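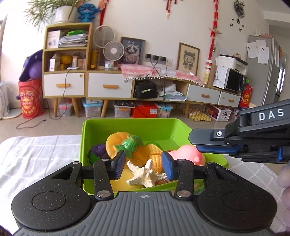 *O cesto verde da sala: uvas, milho, um pêssego cor-de-rosa e uma estrela-do-mar.*

Cheguei à casa modelo da Movberg em dezembro, com a promessa de uma visita sobre "arrumação para famílias reais". A inscrição custava 4 euros e dava direito a café. O café era fraco, mas as famílias reais também não andam a moer grão às nove da manhã.

O anfitrião era Ankit Vishwakarma, que trabalha com organização doméstica há anos e fala de gavetas como outros falam de vinho. Segundo ele, a sala tinha sido deixada como as salas são. Acreditei logo: impressora em cima do micro-ondas, papéis colados no frigorífico, caixas de ovos no chão. Senti-me em casa, o que não sei se é um elogio.

O grosso da manhã foi passado à volta dos brinquedos. A teoria da Movberg é que a comida de brincar deve viver toda no mesmo cesto, de plástico e sem tampa, e que ninguém deve tentar separar a fruta dos legumes. A estrela-do-mar abriu um debate. Yuto Sakai, outro visitante, defendeu que era marisco e ficava. Uma senhora de Kedska queria mandá-la para a caixa dos animais. Ficou.

Gostei da estante de madeira, com as pastas empilhadas e o Stitch azul lá em cima, ao pé da planta, a fiscalizar. Gostei menos do catálogo da Cala, distribuído à saída, onde um cesto parecido aparece por uns 800 euros "em conjunto". O conjunto não vinha explicado.

A próxima visita é dedicada a despensas. Já me inscrevi, mas levo termo de café.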